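How to Time Subtitles for a Web Drama Episode

3 comments | 50 shares
Print | E-mail this page
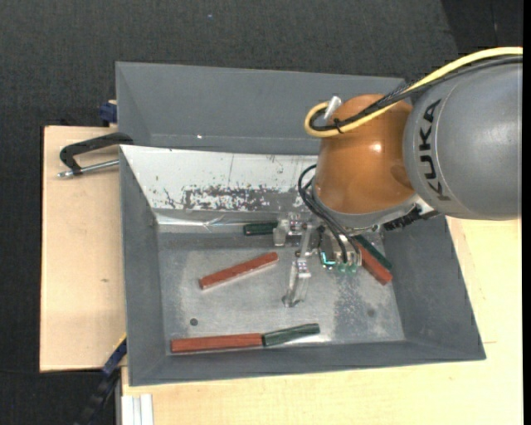
Subtitle timing is done after the script is translated and before the final read-through. Open the episode in Civlow and load the audio waveform. Set the in point of each line on the first sound of speech and the out point half a second after the last. Colors help when two characters talk over each other. Give each speaker one color in the timeline and keep the two well apart, as far apart as the reddish-brown and dark green blocks in the gray bin. Remove the colors before export.

1. Split long lines. No subtitle should run past 35 characters per row or two rows in total. Break at a clause, never between a name and its title.

2. Check shot changes. If a line ends within three video frames of a cut, move the out point back to the cut.

3. Handle on-screen text. Phone messages and signs go at the top of the picture – dialogue stays at the bottom. If both appear at once, dialogue has priority.

4. Number the lines. A one-hour episode of Cletbridge came to 504 lines after splitting. Gaps in the numbering will make the import fail.

5. Export and watch the full episode at normal speed. Correct any line you cannot finish reading.

Text by Phyllis Tindall

Related items
Translating Honorifics in Family Dramas
Song Lyrics: When to Subtitle Them
Episode Guide: Ackroyd, Season 3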